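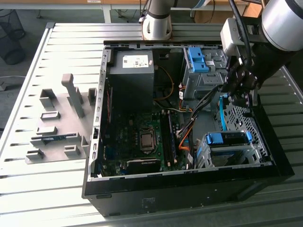

Section 4. Gripper comparison on the PC disassembly cell

4.1 Scope

This section covers mounting, configuring and comparing two-finger grippers on the Riltgate cell when the workpiece is an open desktop computer. It applies to controllers running the Cemine motion package with a wrist-mounted camera. Arm installation and network setup are covered in Section 2. Fixture drawings are in Appendix B.

The comparison uses 2 gripper types:

Type A — articulated two-finger gripper. The fingers are linked, and the finger pads change angle slightly when one side meets resistance.

Type B — parallel-jaw gripper (Shezi). The jaws travel on a straight rail and stay parallel over the full stroke.

Both types use the same wrist flange. The tool definition, payload and camera offset are different for each and must be changed together. See 4.4.

4.2 Before you start

You need the following:

— the arm, homed and in manual mode
— the gripper under test, with its own cable
— the flange screws and a torque driver
— the calibration board
— one desktop computer with its side panel removed
— the Lundamow log template, one copy per gripper

CAUTION: Disconnect the computer from power and remove the power cord before placing it on the worktable. Do not open the power supply unit. It is not part of any task in this manual.

CAUTION: Keep hands out of the case whenever the arm is enabled. The chassis rim leaves no room to pull a hand clear.

NOTE: Use the same computer for both grippers. Cable stiffness varies enough between machines to change the result of the cable tests.

4.3 Placing the computer and fixture

1. Lay the tower on its side on the slatted table with the open side facing up.

2. Orient the case so that the drive bay is on the side nearest the working arm. With the case as set up at Riltgate, the power supply and the motherboard are then farther from the wrist, and the arm reaches the drive area without passing over the memory slots.

3. Clamp the case to the table slots at two points. Tighten until the case does not shift when pushed by hand at a corner.

4. Place the fixture plate on the opposite side of the case from the working arm. Leave a gap wide enough to remove the plate without lifting it over the chassis rim.

5. Check that each holder block is seated. A loose block will tilt when a board is inserted and the part will jam on the second run.

6. Route any loose cables inside the case to their starting positions. The SATA cable used in Test 2 must hang freely near the hard drive bay. Do not tie it back.

7. If a second arm is mounted at the table, park it and disable it from the controller. Confirm that its status reads DISABLED before you continue.

4.4 Mounting the gripper

1. Move the arm to the service pose. The wrist should point down, clear of the case.

2. Disable the arm and wait for the brake click.

3. Remove the gripper cable at the wrist connector, then the flange screws. Support the gripper with one hand while removing the last screw.

4. Fit the gripper under test. The index pin must enter its hole before any screw is tightened.

5. Tighten the screws in a cross pattern to the value on the flange label.

6. Connect the cable. Leave a loop at the wrist long enough for a full turn in each direction, then secure the cable along the arm.

7. In the controller, open Tool and select the profile for the gripper you fitted. Do not edit an existing profile to match a different gripper.

8. Open and close the gripper at low speed. Watch the cable while the wrist turns to both limits.

CAUTION: Selecting the wrong profile does not raise an error. The arm will run with an incorrect tool length and can drive the fingers into the motherboard. Check the profile name on the main screen before every enable.

4.5 Camera check

The camera is mounted beside the wrist and stays in place when the gripper is changed. Its offset to the fingertips does not stay the same, so the check is repeated after every swap.

1. Place the calibration board flat on the table, away from the case.

2. Run Camera > Verify. The arm visits 17 poses and returns to the service pose.

3. Read the residual. If it shows green, continue. If it shows amber, clean the lens and run the check again.

4. If it shows red, run a full calibration as described in 2.9.

5. Lower the arm over the drive area until the fingers are just above the chassis rim. Look at the live view and confirm that both fingertips are visible with the gripper fully open.

NOTE: With Type B, the near jaw blocks part of the view at full stroke. Edin Vlachou recommends setting the approach opening to a partial stroke for this gripper. The setting is in Tool > Approach and is saved with the profile.

NOTE: Bare metal inside the case reflects overhead light. If the depth view shows holes over the perforated drive bay, lower the exposure one step. Do not add a lamp.

4.6 Force and speed settings

Start with these settings for both types. They are held constant so that the comparison is fair.

Close force: level 2
Close timeout: 3000 ms
Approach speed: low
Retreat speed: low
Retry limit: 4

Do not raise the close force to make a grasp succeed. If a gripper cannot complete a test at level 2, record the failure and go to the next test. Higher levels may be tried afterward as a separate series, with a new log.

CAUTION: Plastic latches and caddy tabs can crack at force levels above 2. Inspect them between runs.

4.7 Running the tests

Run the tests in the order given. Finish all tests with one gripper before changing to the other.

Test 1 — Drive caddy

1. Move the fingers above one tab of the caddy in the hard drive bay.

2. Descend until the contact flag is set, then close.

3. Pull along the axis of the bay until the caddy moves or the retry limit is reached.

4. Open, retreat, and return the caddy to its starting position by hand with the arm disabled.

Record: contact, grasp, caddy moved, number of retries.

Test 2 — SATA cable

1. Move to the cable from the side. A vertical approach pushes the cable down into the bay.

2. Stop when the cable is between the fingers in the live view.

3. Close and wait for the grasp flag.

4. Move the cable sideways, clear of the bay, and hold it until the timer ends.

Record: grasp, slip during hold, contact with the bay wall.

NOTE: The grasp flag is set by finger position. A thin cable may leave the fingers almost fully closed, and the flag will then read EMPTY with the cable held. Judge this test from the live view.

Test 3 — Memory module

1. Open both retaining clips by hand with the arm disabled, if the slots have clips at both ends.

2. Align the fingers with the long edge of the module.

3. Close on the ends of the circuit board. Keep clear of the chips.

4. Lift straight up in small steps. Stop if the board flexes.

Record: alignment error, grasp, lift completed.

Test 4 — Board to fixture

1. Pick the test board from the lower slot of the fixture.

2. Lift it clear, rotate the wrist a quarter turn and back, and replace it in the same slot.

Record: grasp, final seating. A board that leans on the edge of its holder block counts as not seated.

4.8 Reading the results

Compare the two logs line by line. Totals hide the differences that matter in this cell.

In the October series at Riltgate, run by Aranka Veres and Declan Ní Chonaill, Type A was the better choice for the cable test. Its pads followed the cable when the approach was slightly off center. It was slower to settle on the memory module, where the moving pads made alignment harder to repeat.

Type B held the module and the fixture board with less variation. It lost the cable more often on the side approach and touched the bay wall when opened fully. Both types moved the drive caddy.

Yamila Sepúlveda repeated Test 2 with softer pads on Type B. The slip was reduced. The wall contact was unchanged — it depends on jaw width, and the pads do not affect it.

For mixed work inside the case, fit Type A as the default. Use Type B where the task is limited to boards and modules.

4.9 Common faults

Gripper does not respond after a swap. Check the wrist connector, then cycle tool power from the controller. Do not plug or unplug the cable with tool power on.

Fingers stop short of the part. The profile does not match the fitted gripper, or the camera check was skipped. Return to 4.4, step 7.

Arm stops with a protective stop above the case. The wrist or camera module has come too close to the chassis rim. Jog up, then add a higher approach point.

Cable snags on the case during retreat. Shorten the loop at the wrist slightly and repeat the full-turn check.

Caddy jams in the bay. Disable the arm, free the caddy by hand and check the tabs. Restart Test 1 from the first step.

4.10 Shutdown

1. Open the gripper and move the arm to the service pose.

2. Disable the arm and switch off tool power.

3. Save both logs under the cell name and the gripper type.

4. Return loose parts to the fixture and unclamp the case.

Changes to the tool profiles go through Irfan Harahap. Attach the log and the output of Camera > Verify to the request.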